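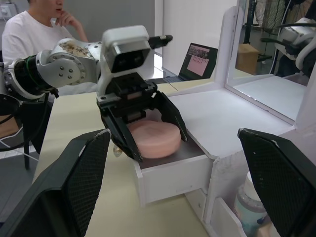

Section 4. Fitting the drawer runners (Hekus cabinet, all widths)

Before you start — empty the cabinet and check the level. Screws are in bag 4.

1. Runners are marked L and R. Wheel end goes to the front.
2. Set the front screw 19 mm back from the cabinet edge. Finger tight for now.
3. Rear screw next. Check both sides match, then tighten.
4. Clip the drawer on. Lift the front slighty, push until it clicks.
5. Slide in and out a few times. Rubbing on one side? Loosen that runner, nudge, retighten.

Note: 300 mm runners only. The 245 mm ones fit the old Lakent model and wont reach the rear holes.

CAUTION: no power driver. Strips the holes.
CAUTION: one drawer open at a time untill the wall strap is on (Section 5).

Missing parts — email Joyce Mutiso at the parts desk, with the number off the back panel.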